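Plestano Gear Plate: Frequently Asked Questions

What comes in the kit?
The metal disk, the gears, the shaft inserts and a printed parts list. The base and the motor are sold separately. The order number for the base is 3575.

Do I need special tools?
No. The gears go on by hand. A soft cloth is useful for wiping fingerprints off the disk.

Which side of the disk faces up?
Either one. Rafail Karras, who drew up the plate, made both faces the same.

A gear won't slide onto its shaft. What should I do?
Take it off and turn it over. If it still catches, check the bore for grit. Please don't tap it down with a hammer, as a bent shaft is not covered by the warranty.

How much oil should I use?
One drop per shaft every 10 hours of running. Wipe off anything that reaches the teeth.

Can I use gears from the Umska set?
No. The Umska bore is 2 mm smaller.

How do I return a part?
Write to Nektarios Economou at the Malmont office within seven days of delivery. Include your order number and the name of the part as it appears on the parts list.

What do the gears look like when they are turning?
The teeth smear into one another and look doubled, while the hub in the middle stays easier to make out. Keep fingers and sleeves clear until everything has stopped.

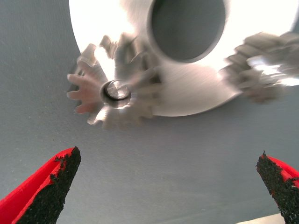

Is the plate suitable for children?
We recommend it for ages 12 and up, with an adult present whenever the motor is connected.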